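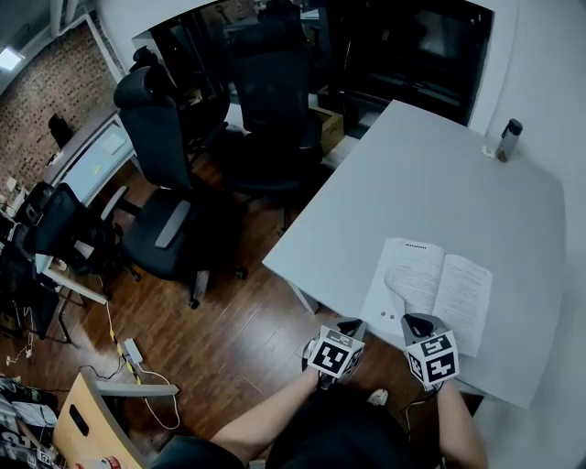
Motholm Cemetery to Open New Section in August

March 27, 2012

The Motholm Cemetery District will open a new burial section on the north side of the grounds in August, the district said in a notice mailed to plot holders this month. The section will have 248 full-size graves and a separate lawn for cremated remains.

Fewer than 38 unsold graves are left in the older part of the cemetery, most of them single spaces along the east fence. Families looking for two or more graves side by side have been referred to the cemetery at Firemdale for the past two years.

The new section will be called Te Moana, after the farm that used to occupy the land. The district bought the field from the last owners of the farm and has kept the name on its maps ever since. The row of poplars along the old farm lane will stay. The lane itself is being graded and graveled so that hearses and family cars can reach the upper rows without crossing the grass.

Drainage work began last fall and is finished except for a culvert near the lower gate. Grass seed will go down in April. The ground needs a full growing season before it will stand up to heavy foot traffic, and the district is asking visitors to keep to the lane and the marked paths through the end of the year, even after burials begin.

Prices in Te Moana will be the same as in the rest of the cemetery. A single grave is $1,000 for district residents. A space in the cremation lawn is $200. Both prices include perpetual care but not the opening and closing of the grave, which is billed at the time of burial. Nonresidents pay a surcharge that is listed on the fee sheet at the office.

Graves may be reserved with a deposit beginning the first of August. Reservations will be taken in person or by mail, and will not be taken by phone. People who put their names on the waiting list during the past two years will be contacted by letter before the general opening and will have 30 days to choose a space. Anyone on the list who has moved should send the office a new address.

Rules for markers will differ somewhat from those in the older grounds. Upright stones will be allowed in the first four rows nearest the lane. The remaining rows and the whole of the cremation lawn will be limited to flat markers set level with the ground, to make mowing easier. Flat markers may be granite or bronze. Foundations for upright stones must be poured by the district, and monument companies need to schedule that work with the office ahead of time. Markers can't be set while the ground is frozen.

Flowers in fixed vases may be left all year. Artificial arrangements will be removed during spring and fall cleanup, as they are in the rest of the cemetery. Glass containers, wire fencing and loose gravel borders are not permitted. Families who want to keep an arrangement should pick it up before the cleanup dates, which are posted at the main gate.

The district has also replaced its burial index. The new records system, from Cisura, allows office staff to search for a grave by surname, year of burial or plot number. Until now requests have been answered from card files and the original plot ledgers, and a search for an early grave could take most of a day. Entries from the oldest ledger are still being checked against the stones, and there are known gaps in the years before the district was formed, when burials were recorded by the churches.

Anyone with family buried at Motholm before that time is invited to send in copies of funeral cards, obituaries, church records or family Bible pages that give a name and date of death. Copies are preferred. Originals brought to the office will be copied at the counter and returned the same day. The district is especially short of information on infants' graves in the southwest corner, many of which had wooden markers that have since been lost.

The index won't be online when the new section opens. Requests for grave locations can still be made by mail or at the office, and there is no charge for a single search. Requests for longer family lists will be handled as time allows.

Services already scheduled for this spring are not affected by the construction. Trucks will use the lower gate only and work will stop while a burial is taking place. The main gate will be open during its usual hours, and the parking area beside the chapel will stay open except for one morning in April when the water line is connected. A notice will be posted at the chapel beforehand, and funeral homes in Motholm and Firemdale will be told the date.

Two new water taps are being added in Te Moana, one at each end of the lane. Water in all parts of the cemetery is normally turned on in mid-April, depending on frost.

A map of the new section, the fee sheet and the marker rules can be picked up at the cemetery office or requested by mail.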